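Travside House — Shared Spaces Walk-Through
Inspection checklist with comments
22 October 2018
Area covered: ground floor and lower hall, 2,635 square feet

Thank you, as always, for having me back, and for the coffee, which was very welcome after the drive over from Omside. I have gone through the list in the same order as in March so that you can lay the two side by side. Where I have written "OK" I mean just that, and you can leave it alone until next time.

1. Front door and entry hall
Door closes fully by itself: OK
Mat lies flat: Needs attention
Comment: The corner nearest the radiator has started to curl again. Double-sided carpet tape will hold it for the winter, but I would love to see a heavier mat there by spring — it is such a busy doorway, and so many people come through it with their arms full.

2. Exits and exit signs
Both exits clear: OK
Signs lit: OK
Comment: What a difference from March! The folding chairs have gone from the back passage and you can walk straight out. Please keep it that way over the holidays, when chairs have a way of creeping back.

3. Smoke alarms
Tested by button: OK, all sounding
Dates checked: Needs attention
Comment: The alarm outside the Kinnear Room is close to the end of its ten years. It worked perfectly well when I pressed it, and still I would order the new one now and put the old one out of your minds.

4. Fire extinguishers
Kitchen: OK
Lower hall: OK, tag needs renewing
Comment: Needle in the green on both. The tag on the lower hall one has faded so badly that I had to take it to the window to read it. Ask the service company for a fresh one when they come.

5. Kitchen
Hot water at the sink: 122 degrees, turn down
Outlets near the sink trip and reset: OK
Knives stored safely: OK
Comment: I let the tap run for a good while before taking that reading, and it is a touch warmer than I like where children wash their hands. Turn the heater down a little, give it a day, and test again. The new knife block is a lovely thing and I was glad to see it in use.

6. Stairs to the lower hall
Handrail firm: Needs attention
Treads sound: OK
Lighting: OK
Comment: The rail moves when you lean on it at the second bracket from the top. Two longer screws into the stud should cure it, and I would ask for this one to be done first, before the mat or anything else on my list.

7. Furniture and storage
Tall units fixed to the wall: see comment
Heavy things kept low: OK
Comment: Any unit taller than a child should have a strap or bracket at the top, even if it feels steady when you push it. The Ona bookcase upstairs was outside my visit, so please try it yourselves and make a note of what you find.

8. Cords and heaters
No cords under rugs: OK
Portable heaters: one seen, unplugged
Comment: A heater goes straight into the wall and never into a power strip. I know I say so every time.

Next visit: March. Ring me sooner if the handrail gives you any trouble.

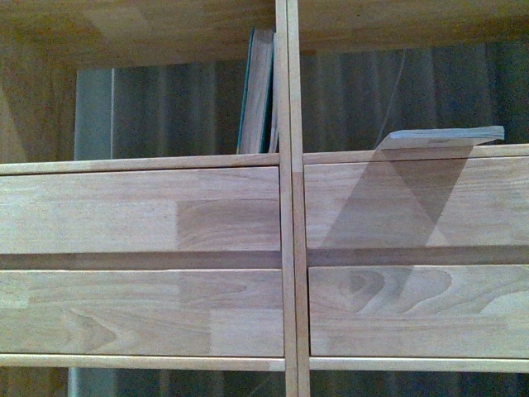 Can we keep using the stairs until the handrail is fixed?
Grown-ups can, taking it slowly and keeping their weight off the loose part of the rail, but please bring children and anyone unsteady on their feet in by the lower hall door until the new screws are in.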